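Part 3. Getting the Sova prayer list onto your phone

I wrote this section for the folks at Minddale who missed our April sign-up table, so bear with me if you already have half of it done. You'll need the email address we have on file for you and almost 300 MB of free space (most of that is the audio psalms, which you can skip).

1. Open the app store on your phone and search for Sova Prayer. There's another app with a similar name, so check that the publisher is Sedar.

2. Tap Install, then open it and choose "Join a congregation."

3. Type in our group code, 151. Don't put a zero in front — I did that twice and ended up with an error both times.

4. Check your email for the confirmation link and tap it on the same phone.

Note: The link is good for 40 minutes. If it runs out, go back to step 3 and the app will send you a fresh one.
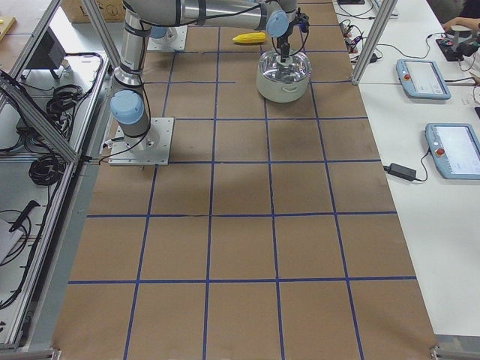 5. Pick which lists you want to follow. I keep Healing, Families and Missions turned on and leave the rest for Sunday mornings, but turn on as many as you like!

6. Set your reminder time under Settings, then Daily Prayer. Mine goes off right after breakfast.

Caution: Anything you post under "Everyone" goes out to all 3,722 people on the shared list, and that includes churches we've never met. If you're praying for a neighbor by name, post it under "My Group" instead, and please ask them first.

7. To add a request, tap the plus sign, write a sentence or two, and hit Share. You can edit it later by holding your finger on it.

If you were using the old Ahuja devotional app, your saved verses won't move over by themselves. Part 4 covers that — it takes a few extra taps, and you'll want to do it before you delete the old one.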